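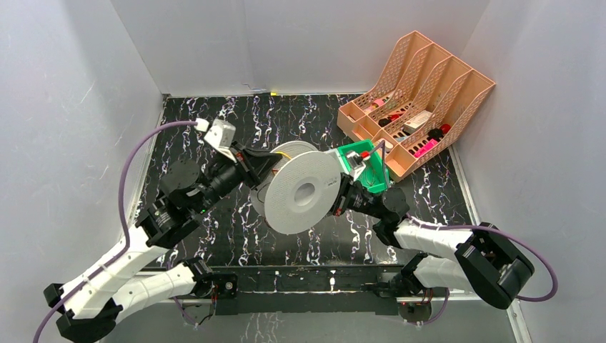
Bonjour à tous, je reprends le fil que j'avais ouvert en July (pardon, en juillet, j'écris depuis un clavier et un cerveau anglais) sur mon grand-oncle, opérateur radio dans un équipage de bombardier basé près de Lernolcombe. J'ai enfin reçu son carnet de vol ! Il y a 13 missions inscrites, la dernière au crayon. Ma question porte sur l'antenne filaire qu'il déroulait en vol : j'imaginais un petit moulinet, mais un ancien du club m'a parlé d'une vraie bobine, avec deux grandes joues rondes et un moyeu en creux au milieu, un peu comme la blanche en haut de mon message – sans le bout de fil jaune qui dépasse, évidemment. Quelqu'un a une référence ?
Zeeshan Khattak

marras_leo
Salut Zeeshan, et bravo pour le carnet. Pour moi ton ancien confond avec du matériel au sol. À bord c'était un treuil à manivelle, fixé à portée de main du radio. Regarde le livre de Sartori, page 60, il y a un croquis.

Ada Marchetti
Pas d'accord avec Leonardo. Le croquis de Sartori est repris d'un manuel d'instruction, donc d'un appareil d'école. Ma mère avait récupéré le carnet de son père et il note bien « bobine changée » 2 fois. Après, il écrivait peut-être bobine pour treuil, je veux bien l'admettre.

marras_leo
Ben oui, justement. Un mot dans un carnet, c'est maigre.

Ada Marchetti
Et un croquis d'école aussi :)

koo_ay
Je m'incruste ! Zeeshan, la mission au crayon m'intrigue plus que l'antenne. Chez nous, les lignes au crayon étaient parfois ajoutées par la famille, après coup. Tu as comparé l'écriture ? Ilaria Cattaneo avait épluché 30 carnets pour le bulletin Pranside, ça vaut le coup de lui écrire.

Zeeshan Khattak
Ah mince, je n'y avais pas pensé. Les 7 me paraissent différents, maintenant que je regarde... Je lui écris ce soir. Et je garde le Sartori pour le train.

marras_leo
Prends plutôt la deuxième édition, la première a les légendes inversées dans le chapitre radio.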